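### 3.2 Garments and folding surface

All folding was done on a wooden table against a pale wall. The set drawn from the Hinus collection held 319 items of everyday clothing. We kept 300 after removing those with missing fasteners or open tears. Dark blue cloth made up a large share of what remained and proved the hardest group to score, as layers of the same color are difficult to tell apart once stacked. Shorts were folded to a rough rectangle with the top corners held first, and finished items were left flat at the side of the table (Figure 2).
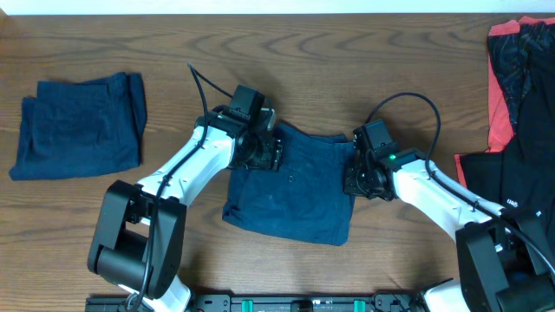 Each fold was rated by two readers (Boonchu and Lefèvre) on the squareness of the outline and the number of layers showing at the corners. The readers disagreed on 49 items. Most of these were heavier garments whose corners had opened slightly before rating, and they were settled using the edge rule in Postma.

### 3.3 Hems and surface wear

Stitched hems hold their shape differently from the cloth beside them. A doubled band is stiffer than a single layer, and where it has been compressed it puckers and tends to lift off the surface underneath. 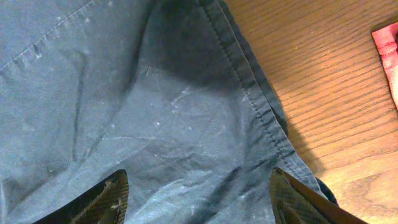

We therefore recorded hem condition separately from general rumpling, using the Bastico scale. Lint, pale specks and scuff marks were noted but did not lower the score. Garments were not ironed or brushed between trials. Seams away from the hem were recorded only if they crossed a fold line.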